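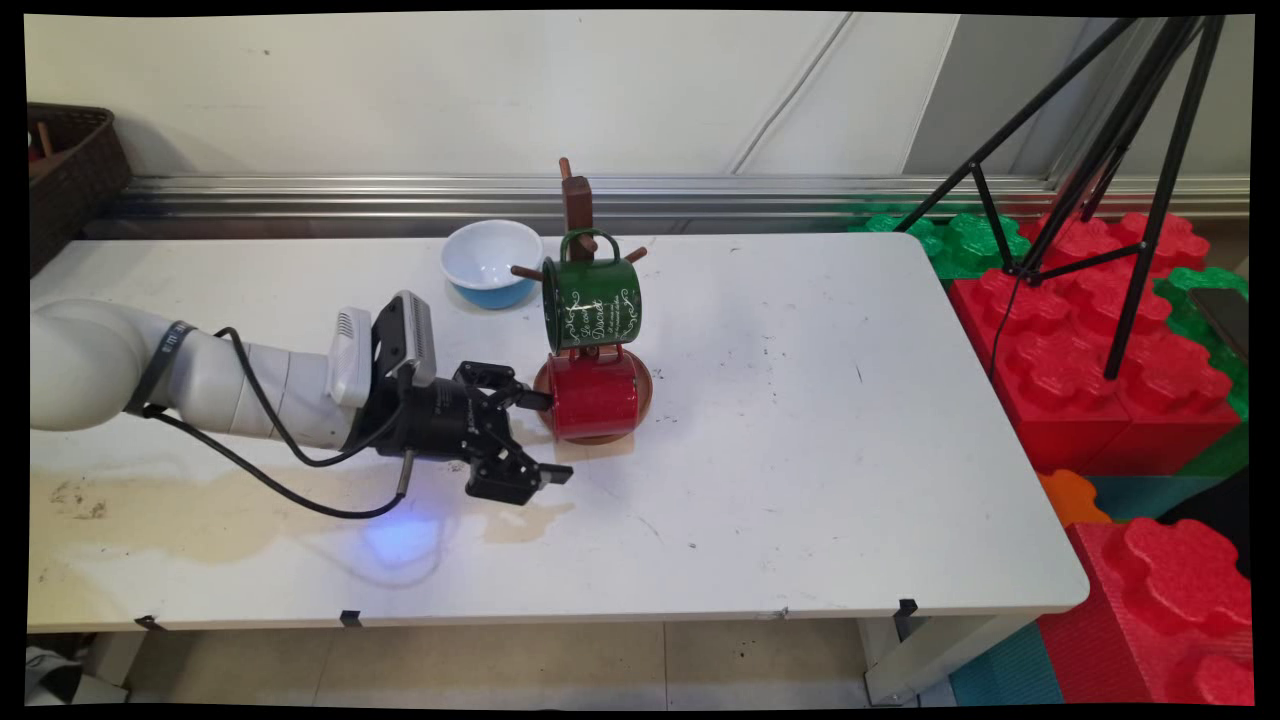

Mug tree station, two-finger gripper, jaws open at the red mug.

Gripper comparison at Illmont: gallery and notes

This page collects what we learned when we compared two grippers on the same arm in our lab in Illmont. The work started in August and the page was last changed on 4 November 2021. It was written by Birsen Kocabaş, with corrections from Rogelio Agbayani, who did most of the mounting and all of the cabling.

The question was simple. We wanted to know which gripper we should keep on the arm for household objects, and mugs are the household object that gives us the most trouble. A mug on a flat table is easy for both. A mug on a tree is more difficult, as the handle is already occupied by a peg and the fingers must come from the side.

The two candidates

We call them by the names of our two project partners, Savow and Gentile, who lent us the hardware. Savow is the two-finger gripper with jointed linkages, the one on the arm in the picture. Gentile is a parallel gripper with soft pads. It is lighter, and its fingers are shorter.

How we tested

Each gripper made 322 attempts with the mug tree. An attempt was counted as good if the mug came off its peg and was put down on the table without falling. We stopped the attempt after 30 seconds. The start position of the arm was changed by hand between the blocks, and Kadir Karabulut kept the list of positions so that both grippers received the same ones.

The red mug hangs directly under the green one, partly tucked beneath it, so the upper finger has little space to pass. With the jaws open, the lower finger is close to the table. For Savow we had to limit the downward speed in this region. For Gentile the limit was not necessary, but the short fingers could not reach far enough past the rim of the mug, and many grasps were too shallow.

What we found

Savow was better with the lower mug and Gentile was a little better with the upper one. Over the whole test the difference was smaller than we expected before starting. Savow lost time in closing, and it sometimes turned the mug against the post. Gentile slipped on glossy surfaces after around 700 closings, when the pads had become smooth. New pads corrected it.

Cables

A remark for those who build something similar: leave more cable at the wrist than you think is necessary. Our two black cables run along the arm under a strap, and one of them sags over the tabletop before it goes up to the connector under the gripper body. In the second week Rogelio moved the strap 4 cm towards the base, and after this the wrist could turn fully without pulling.

Still open

Elibariki Mohamedi will repeat the test with the controller from Plilgate, which has a faster force loop. Zübeyde Gezer is preparing the attempt lists for download. Until then, please write to her if you need them. We keep Savow on the arm for the moment.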